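February, quarter past ten at night

I am home, my shoes are off, and my feet are up on the cold radiator, which does nothing for them but feels like it ought to. I promised myself I would write down the open day at Plurow before I slept, because I never remember things properly the next morning, and this one I'd like to keep.

I nearly didn't go. The invitation had been stuck to the fridge since before the holidays and I had got used to looking past it. But the furniture end of our trade is small, and when somebody who makes robots for the home throws the doors open and says come and see how we teach them, a person who has spent most of her working life selling dressers and bedside tables feels she should at least have a look. So I took the early bus, with a cheese roll in my bag, and changed at Zerbridge, where I waited 16 minutes in a wind that went straight through my good coat.

I had it in my head that there would be a stage, and a robot on it, and some music. There was a coffee urn and a table of name badges (mine was spelled right, a small miracle) and then we were simply let loose in the showroom where the work was going on. I liked that very much. It's how I would want to be shown around anything.

They had explained the idea to us over coffee. You don't start with the robot at all, you start with people. People go about holding these gripper tools, with cameras on them, and the recordings are what the robot learns from later. I had read a paragraph about it somewhere and pictured something like a barcode gun. They are chunkier than that, and a good deal friendlier looking, and for the first while I just stood and watched, holding my coffee, keeping well out of everybody's way.

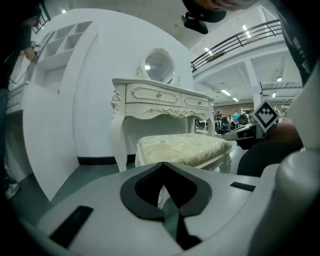 What surprised me was how calm it all was. I've been on shop floors on the first morning of a sale, and I suppose I expected some of that, people hurrying and calling across to each other. It was more like a library where everyone is on their feet. The most patient soul in the building was the woman who walked our little group around. She must have answered the same question from every one of us in turn, which was whether the robots would be able to move a wardrobe (no, and please don't ask them to), and she never once sighed.

I asked her why a furniture showroom, of all places. She said a home is full of legs and edges and mirrors and shiny knobs, and that a tidy white laboratory teaches you very little about any of those. Well, I could have told them that! I have been catching my hip on the corners of display tables for years. Mirrors, she said, are a headache all of their own, and I thought of the big hall mirror at our old shop and the number of customers who said "excuse me" to themselves in it.

I fell a little in love with the white dressing table, I'll admit. It's the French sort, all curls, with the oval mirror and the little brocade stool to go with it. My mother wanted one like that her entire married life and always said it was too much fuss to dust. She was right about the dusting. We sold a set rather like it from the Mollier catalog when I was new, $399 with the stool, and I remember because I was allowed to write the ticket myself and wrote $300 by mistake, and the first couple through the door held me to it. My manager let it go. I thought about that couple today for the first time in ages and wondered whether they still have it.

After the walk around we were allowed to hold one of the tools ourselves, two of us at a time. I went up with a gentleman who restores chairs for Ó Dálaigh and has hands like shovels. He took to it straight away. I was hopeless. You squeeze and the fingers close, there's nothing more to it than that, and still I kept pointing my whole arm the wrong way as if I were watering a hanging basket. We each had to pick up a folded cloth and lay it down again. Mine went on the floor twice. The third time it landed where it should and I got a round of applause from four strangers, and I was so pleased I went pink.

It does make you notice your own hands. On the bus home I kept watching mine open the roll bag, and thinking how many small decisions went into not squashing the bread.

Before lunch we had a bit of time to wander by ourselves, and I drifted back to the same spot, of course. I have never been able to leave a piece of furniture alone once I've started on it.
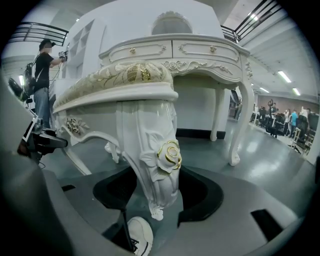 I asked our guide whether it got tiring, going about with the gear on. She told me the first week is mostly shoulders, and after that you forget about it until you try to go through a narrow door. She also said the hardest thing to learn is to slow down. People who are good with their hands go too fast, apparently, and do three things in one go, and the recording is no use to anybody. I thought that was lovely. I've spent years telling young sales staff the very same about carrying lamps.

Lunch was soup, tomato, with too much pepper. The talk afterward was on the long side and the slides were mostly arrows, so I won't pretend I followed all of it. There was a good question from the back about what happens when a house has a dog in it, and the answer was, more or less, that they are working up to dogs.

I don't quite know what I think about having one of these in my own kitchen. I don't believe I want one. But I can think of a couple of people from the old shop whose knees are gone, and who would give a great deal to have something pick a dropped spoon up off the floor without having to ask a neighbor. I kept coming back to them on the ride home.

I got off a stop early to buy milk and then forgot the milk. Black tea tonight, then. I've put the name badge in the drawer with the others, and I must write tomorrow to say thank you, and ask whether they know who made that dressing table. The stool I could find room for, at the end of the bed, if I moved the laundry.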